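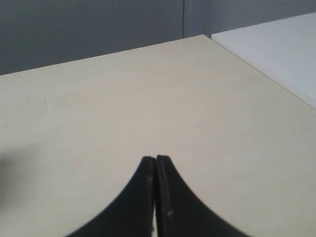
Black on cream, fingertips almost touching.

Garside Figure Dock review: a shelf for people who tap toys on things

I own more game figures than I own plates, so a plastic dock that reads them and keeps them upright was always going to get my money. The Garside has 2 reader pads and a lid that shuts with the enthusiasm of a tired crisp packet.

Reading is quick. My Basent knight loaded his save first time, with all 732 coins and that silly hat. The right-hand pad is fussier and wants the figure turned slightly, like a hotel key card.

The app is less fun. It asked me to sign in twice, then filed my entire collection under "Other". Stiltivport characters work fine, Gretenine ones only after an update that took roughly as long as the game's tutorial.

Buy it if your figures live in a shoebox. Mine have gone back to the windowsill, but the knight gets the dock.

1021 shares | 2 comments

We use cookies to remember your settings. Accept | Manage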